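Ferkitz > Users' Group > Meetings > September minutes

Minutes of the Hondell site users' group, September

I said I'd write these up while I still had the notes in a state I could read, so apologies in advance if it wanders a bit. We started at 10.15 in the upstairs room and went on until just before one, with a break when the tea came. Eleven of us in the room and a few more on the phone line, which behaved itself for once.

Last meeting's minutes

Agreed, with one change. I'd put that the Masson substation was being moved over to the new time server "this summer", and I've been told firmly that I should have written "once the aerial is sorted". Changed. The aerial still isn't sorted, by the way, and I've carried that forward again.

Serial links at the outstations

This took up most of the morning. For anybody who missed the last two meetings, we have 241 outstations still reporting over the old serial lines, and the phone company wants those lines back. The plan is to put a small serial-to-network converter in each cabinet and run the readings over the mobile network, with the radio kept as a backup wherever it reaches.

We've had 3 converters on trial since the spring. Two have been no bother at all. The third, up at Hedon, kept dropping its connection in the small hours and then coming back by itself, and I spent far too many evenings going through its log (3,166 lines of it, and I read every one!). What I found was that the drops lined up with the old polling timer, which was set so short that the control room gave up on the cabinet before the mobile link had woken up. We lengthened the timer and there hasn't been a drop since.

There was a good long argument over whether that means the fault is fixed or only hidden. I'm in the fixed camp, but the protection side want to see it through a winter first, and I can't really grumble at that. We settled on leaving Hedon on the longer timer and putting the same setting on the other two so we're comparing like with like. 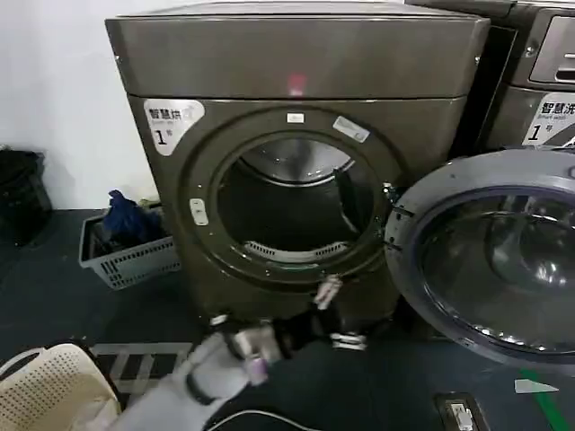

The next question was power. Most of the cabinets have a 48 volt battery supply, but 19 of them are on 24 volts, and the converter we've been trying comes in one version or the other. I asked whether we could just order a version that takes both. Ferkitz do make one. It's a bit wider on the rail, and in the older cabinets there's a terminal block exactly where you'd want it to sit. I've said I'll go round a couple with a tape measure before we order anything.

Somebody on the phone asked about earthing, and I'm glad they did. The trial units were earthed back to the cabinet door stud, and the feeling in the room was that they ought to go to the main bar with the shortest bit of braid we can manage. I'll add it to the fitting sheet.

Passwords and remote access

Short but lively. All three trial units went in with the maker's password still set, and I'll own up to one of those myself. They've been changed now. From here on no converter leaves the workshop without its own password, and the web page on it gets switched off once it's been set up. Anybody who needs to get back in can do it with a lead and a laptop at the cabinet. A couple of people thought this would be a nuisance on a wet hillside, and they're right, but we're doing it anyway.

Spare switches

The Hondell store is down to its last few of the metal-cased switches. The plastic ones are fine indoors, but please don't put them in roadside cabinets, even as a stopgap, as we had that conversation last year and I'd love not to have it again. I've asked for a price on more of the metal ones, and for a second price with fibre ports, as Masson will want those when the new building goes up.

Any other business

The labels on the patch panel at Masson don't match the drawing. I thought the drawing was wrong, the workshop thought the labels were wrong, and we've agreed that a bit of both is likely. Two of us will go over with a tester and trace it through.

Could whoever has the long blue console lead please bring it back? No questions asked.

Things to do

Me: measure up the older cabinets, update the fitting sheet, chase the switch prices.
Workshop: new timer setting on the remaining trial units, passwords, Masson labels.
Control room: keep a note of any dropped readings and send it to me at the end of each month.
Protection: let me have the winter test list in writing.

Next meeting is in November, same room, 10.15 start.

Shares 3 | Comments 0

Contact the users' group | © Ferkitz Users' Group | Back to top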